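The mission house at Prisby had 529 entries in its baptismal register, and Nidia Valderrama had been told to copy all of them before the rains. The register was kept in a tin box with a bar of soap, the soap being thought to discourage insects. Its paper was ruled in seven columns. The fourth, headed Witness, was the one the office in Cumine had queried.

She worked at the table by the window from six until the light went off the page. Each entry was copied in full, including errors, with a small cross in the margin where the spelling differed from an earlier entry for the same family. Dates were written with the month in words. Where a name had been struck out she copied the name and ruled one line through it, so that it could still be read.

Alvar Nygård arrived in September on the supply launch, with a trunk, a folding harmonium and a letter of appointment addressed to the wrong station. He had been meant for Jetuna, two days further up the river. The launch would not go up again until the water rose, and so he stayed.

"What is the difficulty with the witnesses?" he asked on the second evening.

"Entries 212 to 240. They are all witnessed by Westerberg."

"He was the minister here."

"He was the minister who performed them. The rule is that the minister may not also be the witness. Cumine wants to know whether they are valid."

Nygård read the pages standing up. The hand was regular and sloped to the left. Between 212 and 240 the ink was thinner, as though it had been let down with water, and the entries were closer together. 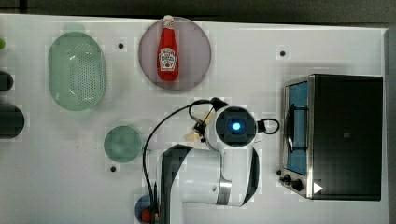
"Twenty-nine baptisms," he said. "Over what period?"

"Five days."

"And before that?"

"Four in the year."

He sat down. The generator at the landing stopped at nine, as it did each night, and she lit the lamp and trimmed it. The glass had a crack near the base that had been sealed with flour paste.

"There was a fever," she said. "It is in the station diary. The diary gives the temperature at noon and the level of the river, and on the second day it says the catechist is ill, and on the third it does not mention him. He would have been the witness."

"Were there no others who could sign?"

"There were 3 who could write. I have checked their signatures against the school accounts. None of them signs anything after that week."

Nygård turned the page forward to 241, where the ink was dark again. The date was eleven months later. The minister was a different man and the witness was a woman whose surname was Valderrama.

"My aunt," she said. "She was not on the list of those who could write. She learnt afterwards."

He asked what Cumine proposed to do. She took the letter out from under the soap. It stated that irregular entries should be omitted from the copy and listed on a separate sheet, with reasons, and that the sheet should be returned with the original.

"And the original?"

"Is to be kept there. Only the copy comes back here."

He folded the letter along its creases. Then he uncapped her pen, tried the nib on the blotter and asked which number she had reached.

"211," she said.

She moved the lamp to his side of the table and read the next entry aloud, column by column, and he wrote it down.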